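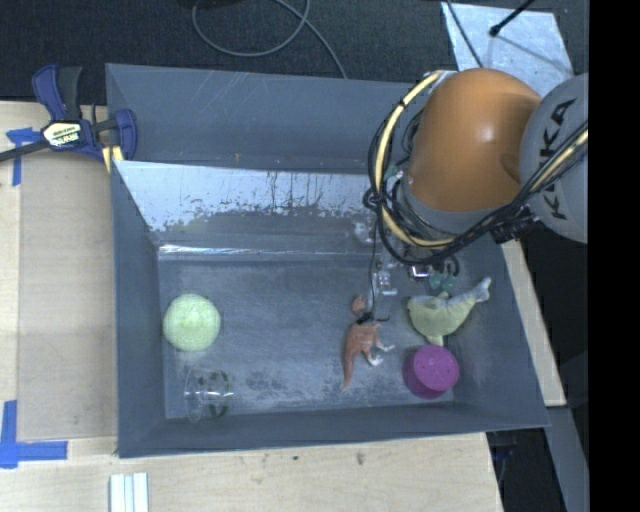
Grey bin on the bench, May, 14:50. Ball at the left.

Scuffs again. Dresa's sheet says the lining is good for 800 fills. I don't believe it. The upper part of the sloping panel has a bright worn area, flaking, with dark streaks running down it, and the floor is rubbed darker in patches, mostly towards the front. Tally stands at 73.

Skillis blame the contents. A ball did that? Doubtful. Brabec say it is only the finish and wipes off. Tried a damp cloth on the front patches, 50 strokes, no change that I could see.

Orange-brown spot on the back wall: rust or paint, not decided. Leave it alone until it grows.

To do: ask Dresa what they count as a fill.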